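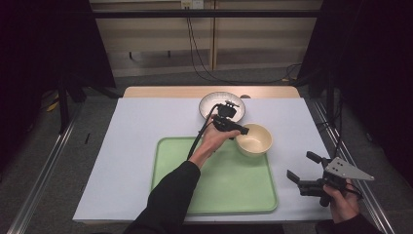
Geschirraufgabe am Messtisch: Tablett, Schale und Teller, geführt mit zwei Handgreifern. Foto: Ivereck

Kabelbruch am Handgreifer: Ivereck sperrt 159 Aufzeichnungen

Beim Robotikentwickler Ivereck sind nach einem Fehler an einem handgeführten Greifer 159 Aufzeichnungen aus dem laufenden Trainingsbestand gesperrt worden. Ursache war nach Angaben des Unternehmens ein Aderbruch in der Signalleitung des linken Geräts. Die gemessene Öffnungsweite der Backen blieb dadurch zeitweise auf dem letzten gültigen Wert stehen, während die Backen mechanisch weiterbewegt wurden. Verletzt wurde niemand. Ein Sachschaden entstand in der Erprobung, als ein Roboterarm mit einem auf diesen Daten trainierten Steuerungsmodell einen Teller gegen eine Tischkante drückte.

Der Vorfall geht auf den März zurück. Ivereck hat den Abschlussbericht jetzt den Projektpartnern vorgelegt und eine Kurzfassung veröffentlicht.

Betroffen ist das Vorhaben Panora, in dem Greif- und Ablagebewegungen mit Haushaltsgeschirr erfasst werden. Bedienpersonen führen dabei zwei Greifer von Hand über einen Tisch. Aufgezeichnet werden Lage und Orientierung beider Geräte, die Öffnungsweite der Backen sowie das Kamerabild. Aus den synchronisierten Daten wird anschließend ein Modell trainiert, das die Bewegungen auf einen zweiarmigen Roboter überträgt. Der Bestand umfasste zum Zeitpunkt der Sperrung 2.927 Aufzeichnungen.

Fehlerbild

Die Öffnungsweite wird im Greifer über einen Winkelgeber erfasst und über ein Kabel entlang des Unterarms an den Aufzeichnungsrechner übertragen. Bei stark abgewinkeltem Handgelenk wurde die Leitung unmittelbar hinter der Zugentlastung auf Biegung beansprucht. Dort brach eine Ader. Der Kontakt war nicht dauerhaft unterbrochen, er öffnete sich nur in bestimmten Handstellungen und schloss beim Zurückdrehen wieder.

Die Software behandelte die Unterbrechung nicht als Fehler. Blieb ein neuer Messwert aus, schrieb sie den vorherigen fort und versah ihn mit einem aktuellen Zeitstempel. Diese Funktion war ursprünglich dafür vorgesehen, den Ausfall einzelner Datenpakete zu überbrücken. Eine zeitliche Obergrenze war nicht hinterlegt. In den Protokollen erschien die Datenreihe deshalb vollständig, und die automatische Prüfung, die lediglich auf fehlende Zeitstempel achtete, gab die Aufzeichnungen frei.

Die Lagedaten waren nicht betroffen. Sie werden getrennt erfasst und liefen auch während der Unterbrechungen korrekt weiter. Im Datensatz ergab sich so der Eindruck, der Greifer bewege sich mit geöffneten Backen vom Teller weg, der Teller jedoch mit ihm. In anderen Fällen blieb der Wert auf »geschlossen« stehen, obwohl das Geschirrteil bereits abgesetzt war.

Auswirkung in der Erprobung

Auffällig wurde der Fehler erst am Roboter. Bei einem Versuch mit reduzierter Geschwindigkeit sollte der linke Arm einen Teller aufnehmen und auf einem Tablett absetzen. Das Modell gab den Schließbefehl zu spät aus. Der Teller wurde nur am Rand erfasst, verkantete und geriet zwischen Greifer und Tischkante. Die Kraftüberwachung des Arms löste aus und stoppte die Bewegung, der Teller zerbrach. Der Gefahrenbereich war dem Bericht zufolge frei, die Schutztür geschlossen.

Zunächst vermutete das Versuchsteam eine fehlerhafte Kalibrierung zwischen Kamera und Arm. Eine Nachmessung ergab keine Abweichung außerhalb der Toleranz. Auch ein Tausch der Greiferbacken änderte nichts am Verhalten. Erst der Vergleich der Öffnungsweite mit den Kamerabildern der Trainingsaufzeichnungen führte auf die stehenden Messwerte. Zwischen dem Vorfall am Roboter und der Eingrenzung der Ursache vergingen 16 Arbeitstage.

Die Zugentlastung stammt vom Zulieferer Thammasiri, der auch die Leitungen konfektioniert. Einen Fertigungsmangel schließt der Bericht aus. Der zulässige Biegeradius sei im Datenblatt angegeben, bei der Führung des Kabels am Unterarm aber nicht eingehalten worden. Die Montageanweisung von Ivereck enthielt dazu keine Vorgabe. Sie beschrieb nur die Steckverbindung am Gerät und die Befestigung am Ärmel.

Umfang der Sperrung

Gesperrt wurden alle Aufzeichnungen, in denen die Öffnungsweite des linken Greifers länger als zulässig unverändert blieb, obwohl das Kamerabild eine Bewegung der Backen zeigt. Die Auswahl erfolgte zunächst rechnerisch, danach wurden die Treffer von Hand gesichtet. Aufzeichnungen, in denen der Greifer über längere Zeit tatsächlich ruhte, blieben im Bestand. Daten des rechten Geräts sind nach derzeitigem Stand fehlerfrei.

Eine nachträgliche Rekonstruktion der Werte aus dem Kamerabild wurde geprüft und verworfen. Bei Verdeckung der Backen durch Geschirr ließ sich die Öffnungsweite nicht mit der geforderten Genauigkeit bestimmen. Die betroffenen Abläufe werden neu aufgenommen. Vier Modellstände, die mit den fehlerhaften Daten trainiert worden waren, hat Ivereck zurückgezogen. Projektpartner, die diese Stände bereits übernommen hatten, wurden aufgefordert, sie nicht an Hardware zu betreiben.

Maßnahmen

Die Kabelführung ist geändert. Die Leitung verläuft nun in einem größeren Bogen und wird mit Abstand zum Handgelenk fixiert. Vor jeder Schicht ist ein Bewegungstest vorgeschrieben, bei dem das Handgelenk in beide Endlagen gedreht und der Greifer dort jeweils vollständig geöffnet und geschlossen wird. Weicht das Signal von der Bewegung ab, ist das Gerät auszusondern.

In der Aufzeichnungssoftware Pumis wird ein fortgeschriebener Wert künftig als solcher gekennzeichnet. Bleiben mehrere Messwerte in Folge aus, bricht die Aufnahme ab und die Bedienperson erhält einen Warnton. Die geänderte Fassung ist an den Messtischen von Ivereck installiert. Für Partner mit eigener Hardware steht sie bereit, muss dort aber manuell eingespielt werden.

Geändert wurde außerdem die Freigabe für Versuche am Roboter. Neue Modellstände laufen zunächst ohne Geschirr und mit abgesenkter Kraftgrenze. Aufgezeichnet werden dabei die Zeitpunkte der Schließbefehle, die anschließend mit den Trainingsdaten abgeglichen werden. Erst nach diesem Abgleich darf mit Teller und Schale gefahren werden.

Offen ist noch, ob auch ältere Bestände außerhalb von Panora geprüft werden müssen. Dort kam dieselbe Software zum Einsatz, allerdings mit einer anderen Bauform des Greifers und fest verlegter Leitung. Die Auswertung läuft. Bis zum Abschluss dürfen diese Daten für Trainingsläufe verwendet werden, die daraus entstehenden Modelle jedoch nur in der Simulation.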